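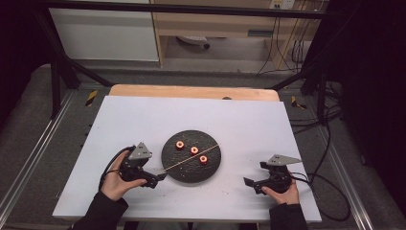
Zidier is seeking participants for a paid study of fine hand tasks at its Heser Street workrooms. The study concerns small, ordinary actions that call for a steady hand, such as threading, stacking, sorting and placing. In the task used for the first block of sessions, orange-red rings and a thin, light-colored stick are set out on a round black disc, which rests on a white board. Participants work with a tool in each hand and repeat the task at their own pace under the direction of a session leader.

Call for Participants: Ring and Stick Study
Location: Ukham, Heser Street workrooms, second floor
Sessions: weekdays, with one evening session on Wednesday
Reference: 202

Eligibility

Applicants must be at least 20 years of age and have full use of both hands. Normal or corrected vision is required. Both left-handed and right-handed applicants are encouraged to apply. Prior experience in crafts, sewing, model building or laboratory work is welcome and will be noted on the application, but it does not affect selection.

Applicants who took part in the Midtbø bead study are eligible, provided that their final session was completed before May. 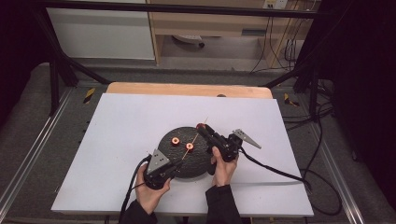
Each participant will be assigned to one work area for the duration of a session. Sessions last two hours and include a paid break of 20 minutes. The board lies flat on a light wooden tabletop, and the pieces are small: the rings are thick and donut-shaped, and the stick is thin enough that it must be handled with care. Participants should wear close-fitting sleeves and remove bracelets and watches before starting. The floor is carpeted, and flat, closed shoes are required.

Places and Payment

A total of 27 places are available. Payment is made by bank transfer at the end of the month in which the final session is completed. Travel costs within Ukham are reimbursed on presentation of a ticket or receipt.

How to Apply

Application forms are available at the Zidier front desk and may be returned there in person or by mail. Please quote the reference above and indicate which weekdays you are available. Applicants who require an adjusted seat or table height should state this on the form. Selected applicants will be notified in writing and asked to attend a short introductory meeting before their first session.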